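Setting and Clearing the Table – Group 3 project report
Darnberg College, Home and Hospitality unit

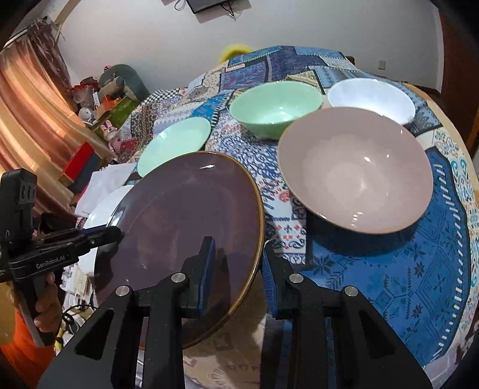 Our project was about how people lay a shared table when nothing matches. Shirley Nguyen picked the topic, the rest of us said yes because it was cheap. Budget 50, most of it gone on bowls from the Nugroho shop. We wanted different sizes and colours so you could tell quickly which piece belonged to which place. Worked out ok in the end. The mint green bowls and the pink one with the dark brown rim are easy to tell apart even on a cloth as busy as the blue patchwork, but the dark purple plate gets a bit lost against the darker panels. Should of picked a plainer cloth.

Method
Two people per turn. One lays, one clears, then swap. Plates first, then bowls, biggest to the middle. We timed each turn on a phone and wrote it on the sheet (sheet is in the Clasholm folder, second tab). Target was 100 turns over July. We got there, just.

What we found
– Plates are slower then bowls. A flat plate on cloth is hard to get under, you need to tip it up by the rim.
– Shallow bowls get mistaken for plates when people are rushing.
– The cloth drags. We tried clips – helped a little.
– Mornings quicker than after lunch, no idea why.

Problems
One bowl chipped in the sink, replaced from Drovilwood stock. Times for the first afternoon are missing, the phone died and we hadn't written them down yet. Left blank in the table.

Still to do
Repeat with a plain cloth, same crockery. Add glasses if we can borrow them. Shirley is doing the graphs, appendix to follow.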